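Two-arm table setting from demonstration: final report
Module project, Usivent Robotics Lab

1. Aim

We wanted to find out whether a policy trained on demonstrations from one table layout would still work when the crockery was moved. The task, which we called Brelent, has the arms sort out a table of steamer baskets, cups and a serving tray. Earlier student projects in the lab used one arm and one object at a time, so most of our effort went into getting two arms to share the mat without getting in each other's way.

2. Method

We recorded 243 demonstrations by teleoperation. After checking them we kept 149 for training and left out the rest, mostly for dropped objects or long pauses by the operator. Both of us took turns at the controls. Start positions were changed by hand between recordings – cups upright, upside down or on their sides, baskets apart or overlapping.

The policy takes camera images and joint positions and gives short chunks of movement for both arms. We trained 2 versions. The first, Rebelo, predicts both arms together. The second predicts each arm separately and only shares the images.

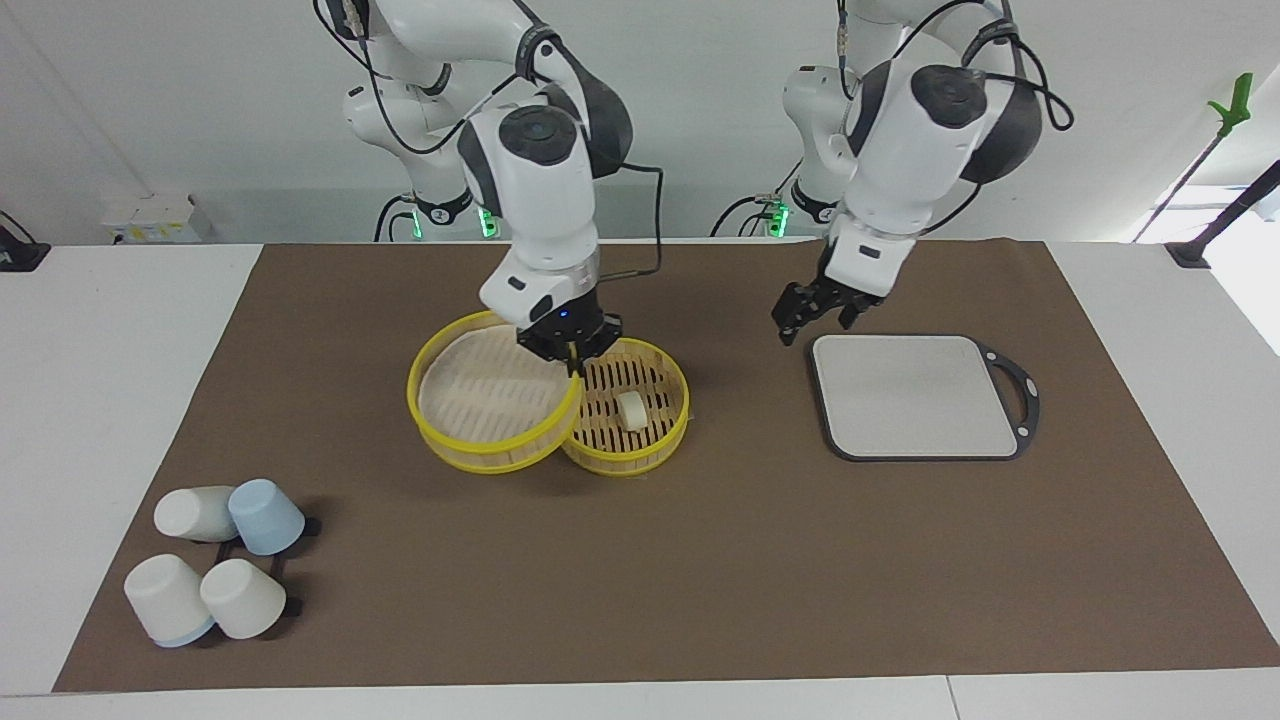 Our supervisor asked whether the baskets were a fair test at all, given that a thin rim is easy to pinch from almost any direction and a poor grasp might still pass as a good one. We took the point and changed the scoring. A grasp now counts only if the basket is lifted and put down level, and we went back over the earlier trials with the same rule.

3. Results

Rebelo did better on moved layouts. The separate version often sent both grippers towards the middle of the mat at once, and we had to stop it by hand. With baskets that overlapped at the start, both versions were slower, and Rebelo sometimes took hold of the wrong one.

Cups on their sides were the weakest part for both. The gripper tended to close too early and push the cup away. We think this comes from the training set, where upright cups were more common – we didn't balance it.

4. Further work

The next step would be to record more cups on their sides and retrain without changing anything else. We would also like to try a wrist camera.

Related reports
Talluron: a low-cost teleoperation rig
Grasp scoring for thin-walled objects
Chunk length and pauses in two-arm policies

Last updated: April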